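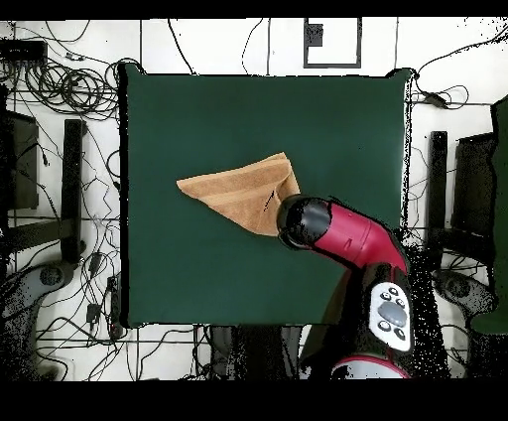 Mogens Mikkelsen wrote in to ask why the towels get a page to themselves when there are perfectly good shirts further down the list. Fair question! Towels are the fabric we kept coming back to. Terry is thick, it holds a crease badly, and a corner that lay flat a second ago will happily stand up again.

Skaston Towels

README for the towel part of the Skaston folding set

What's in it

2,022 pictures of terry towels on a green cloth, in all sorts of shapes: spread out, folded over, bunched, twisted, half done. Fifteen towels were used, and 11 of them have a stripe. We love the stripes. A pale band across a darker towel shows you where the fabric turns over far better than the edge does, and on a loose wedge fold it can run off at a slant you'd never guess from the outline.

Labels

Each picture has one shape label: flat, half, quarter, wedge, roll or heap. Wedge means any fold that comes to a point, however rough. If one end is gathered up, it stays a wedge as long as the point is clear. Malathi Shenoy did the second pass on the labels in September and moved 170 pictures out of heap, mostly into wedge and half. The set is so much nicer to use for it!

Known gaps

No bath mats, no washcloths, and very few rolls. The labels don't say which side of the towel is up. Colors lean toward tans and browns, so go easy on anything that depends on color.

Changes

Rolls are now spelled "roll" everywhere (a few said "rolled"). More rolls are next on our list, along with some thinner towels.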